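Our Robot House Rules, Second Draft

Friday, June 26, 2020

So I promised you all I'd finally write down the rules we use around the arm, and then it took me since April to do it. Sorry! The first version had 19 rules and people quit reading halfway down the page. I've squeezed it to 11, and I'll only bore you with the ones we fight over.

The big one is what I call the hook rule. Anything small that the arm is going to pick up or put back has to have a set place, and the places stay put. We do a lot of hanging and unhanging practice (keys, loops, lanyards, that kind of stuff), and if somebody slides a hook over between runs, the notes from that morning are worth nothing. So no sliding hooks! If you really have to, write it in the log and start a new page. 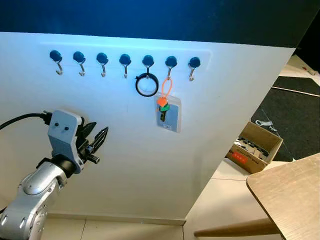 Çetinkaya

Seven hooks on the strip, and only two of them in use, with the black ring next to the orange lanyard. I like leaving empty hooks like that. The card holder hangs at a tilt and there's a key clipped to it, so it takes up a lot more room than you'd guess from looking at the cord. My rule is to plan for the whole dangling mess, card and key and all, and give the gripper fingers space to come in from the side.

Next is cables. Before every run, move the arm slowly by hand through its full reach and watch the cable at the gripper the entire time. If it pulls tight anywhere, stop and fix it. I don't care if you did it yesterday.

Then the floor. Boxes get pushed back past the arm's reach before power goes on, flaps and everything. We argued over this one for ages at Pillen, and I still think I was right.

And please, hands out before you say "go." Say it out loud, even when you're by yourself. I feel silly doing it too.

The other rules are mostly about logging and who gets to hit reset. I'll post those once I've cleaned up the wording.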